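Marbling notebook, November 30, 2023
Bindery room, wet bench. Present: me, Lucimara Bittencourt, Ademir Miranda after lunch.

Continued the grey endpapers for the Xavier order. The size was mixed yesterday evening and it rested overnight under a sheet of newspaper.

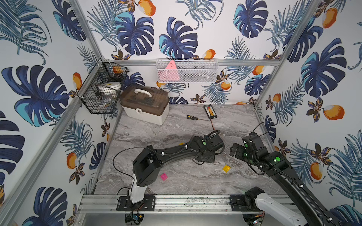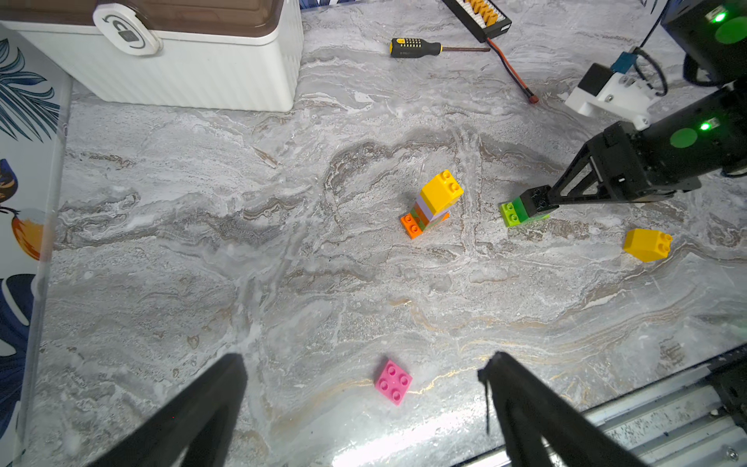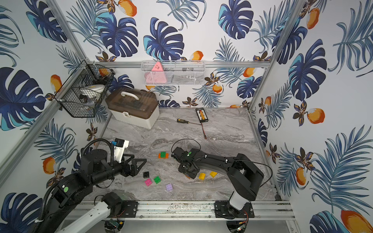
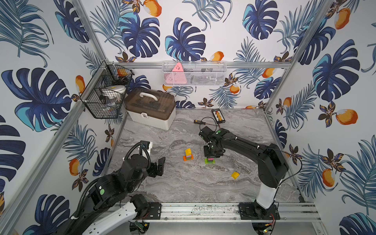

The grey we had until now was too cold, and it made the whole sheet look like cement. I wanted a grey which has a little brown inside it, and white that travels through it in veins and does not sit on top like spots. The tabletop in the pictures is close to what I mean: swirling veins, with white and brown in the same grey. If you look at the second one, the veins go more or less diagonally, and there is also a faint gold in them. The gold I will leave out. On paper it becomes dirty very fast.

First bath: Karkton grey, straight from the bottle. It sank. I added ox gall by drops until it stayed open on the surface, but then the white pushed it to the sides of the tray and I lost the veins. Sheet 1 is kept only as a warning.

Second bath: same grey, with raw umber mixed in on the glass first. 70 mL grey, 2 mL umber. Much better. I threw the white last, from the small whisk, and drew it one time with the stylus, corner to corner, slowly. No comb. Lucimara thinks that the comb is the reason why our earlier sheets looked like curtains, and I agree with her now.

Alum: I used the Eltoser paper, 100 gsm, sponged on one side and pressed flat while still damp. Where I missed with the sponge the colour washed away in the rinse, you can see a pale thumb shape on sheet 4. Please mark the alum side with pencil. I forgot on the last two and had to guess.

Ademir tried a sheet with the white thrown first. The veins came out soft, with grey edges, rather nice but not for this order. He wants to keep it for the small albums.

The room was colder than in May, when I wrote the first recipe, and the size was thicker for this reason. I thinned it with a cup of distilled water. I should have measured the cup.

To do:
Ask Neusa Vasconcelos if the book cloth 666 is still available, the brown one. It should go with the umber.
Skim the tray before closing.
Sheets 5 and 6 are on the line – do not take them down before they are fully dry, the grey still comes off on the fingers.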